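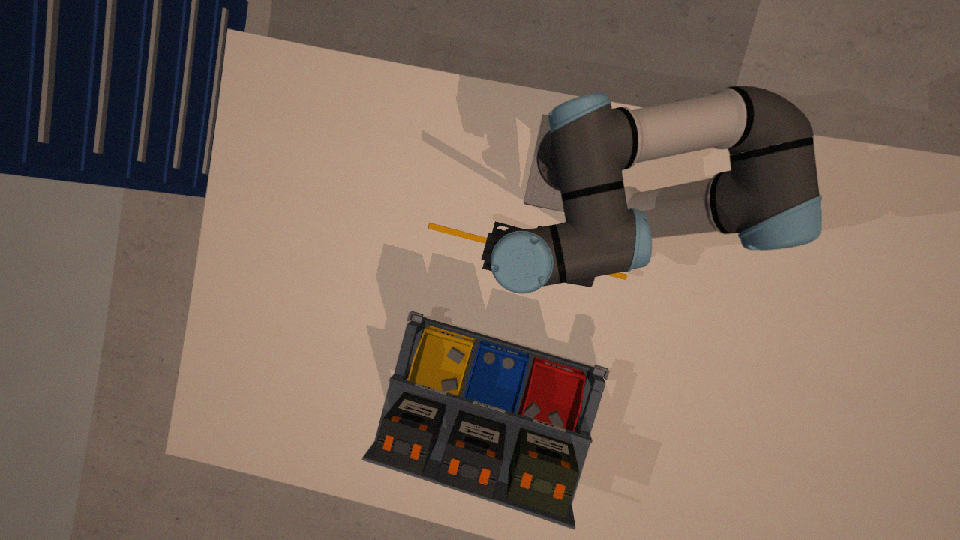 Bin and toolbox cell in simulation, arm over the tabletop on the far side of the rack.

Notebook entry, May. Witberg planning stack, Ostosholm scene

Purpose: to determine whether the Kocabaş planner respects the clearance margin at the rack when the wrist is carried low over the bins. The previous margin of 15 mm was retained for the first batch. The rack model is the one supplied by Sonness, with three bins above and three toolboxes below.

Settings: 800 planning queries, fixed seed, four worker processes. Collision meshes for the gripper were simplified before loading; the arm meshes were left unchanged.

Result: 52 queries returned no path. Most of these had goals in the yellow bin. The log attributes them to contact between the wrist housing and the rack mesh. The red bin gave no failures. Shadows in the render are not used by the planner and may be disregarded when reviewing stills.
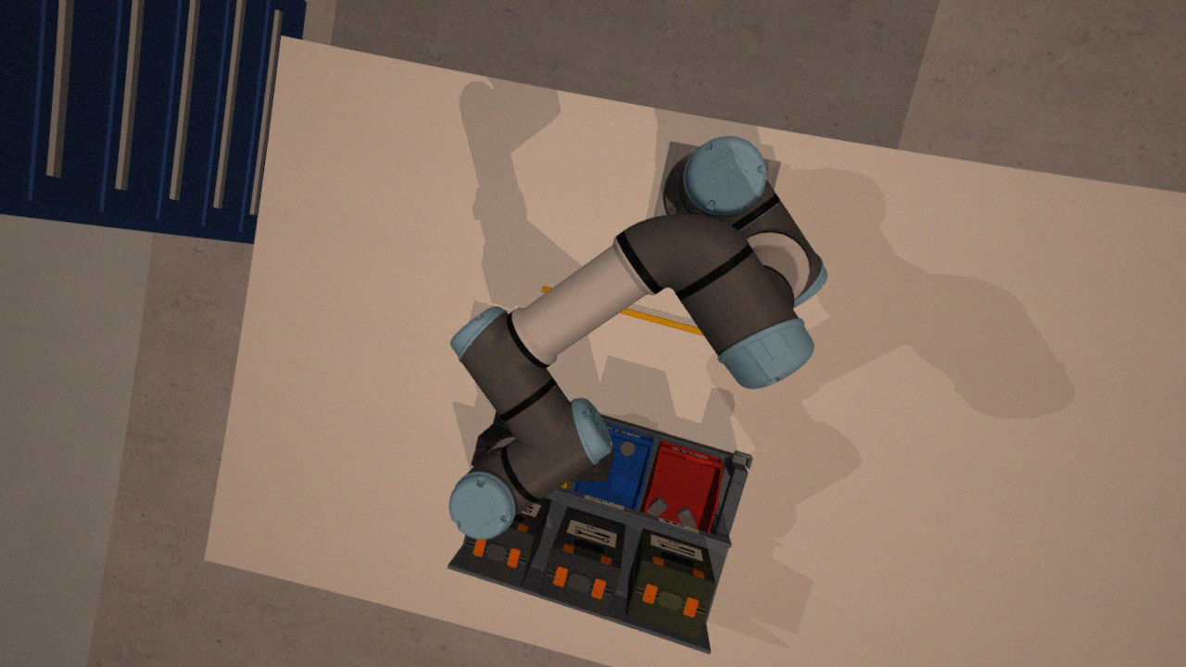
Follow-up

1. Repeat the yellow bin goals with the original gripper mesh.
2. Check the rack transform against the Sonness file; its rotation was entered by hand.
3. Record planning time per query. The present script stores only the total.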